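Projects > Office > Galleries > The Paper Room

The Paper Room, Before the Move to Tomis Street
By Kendra Fortin
October

When the Evangelista building closes to us at the end of the year, the paper room goes with it. It is the small room behind the front desk where the office has kept its printed records, handouts and meeting packets for 14 years. Most of the staff walk past it several times a day and go in maybe twice a month.

Shirley Charbonneau and I spent three mornings sorting it. The plan was simple enough: keep what we still use, recycle what we have in a newer version, and send the signed records to storage. The notes below go in the order we did the work, starting at the door.

The door side

The two tall cabinets by the door came from Trinitz, the firm that had the floor before us. They were left behind with the keys taped inside the top drawer. We used them for signed agreements, oldest at the bottom. Shirley emptied both in one morning and packed the contents by year. The cabinets are staying with the building.

The long shelf

This was the handout shelf. Every workshop had its own section, and every section had leftovers from each time the workshop ran. We kept one clean copy of each version and recycled the rest. The final count for the recycling log was 900 sheets from this shelf alone, most of it the old Ika training guide, which was replaced two years ago and kept getting reprinted anyway.

The supply drawers

Binder clips, tab labels, three kinds of hole punch and a lot of rubber bands that had gone brittle. The rubber bands went in the trash. The good hole punch is now on Keegan Campbell's desk and he has agreed to lend it out. Please don't buy another one.

The map drawer

A wide flat drawer with floor plans and a few site drawings. Warrick Kingi looked through them and asked to keep 10. The others were copies of plans the building manager already has. The ones we kept are rolled and labeled on the outside, so you don't have to unroll them to find out what they are.

The standing files

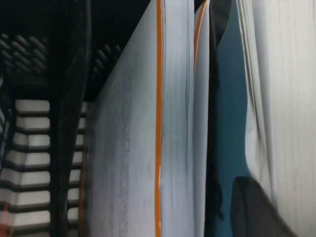
Meeting packets were the hardest part to sort. Each one has an agenda, minutes and whatever reports were handed out that day, and for years they were filed by committee name, even after the committees changed names. We refiled them by date. They are stored upright, with the page edges facing out, and color does most of the work now: you can spot the narrow orange edges between the white pages faster than you can read a label, and the teal folder stands out next to them. If you take a packet, put it back on its edge in the same place. Laid flat on top of the others, it gets missed.

What happens next

The boxes for storage are numbered 1 to 91, and the list is in the shared drive under "Paper Room." Darcy Tremblay has the printed copy. The standing files will move last, in the order they are in now, so that they can go straight onto the new shelf. There is less space at Tomis Street - one wall instead of three - and anything new that comes in after this month should be scanned first and printed only if somebody asks for it.

If you had something of your own in the paper room, check the table by the copier. It holds what we couldn't match to a person or a project.

Comments (4)

Keegan Campbell
The hole punch jams if you put more than a dozen sheets in it. Otherwise it's yours to borrow any time before five.

Darcy Tremblay
Could the box list have a column for the year? I've had two requests already and had to go by the box titles, which took a while.

Kendra Fortin
Darcy, added this afternoon. Column D.

Warrick Kingi
One of the rolled plans is marked second floor but it's the basement. I've changed the label.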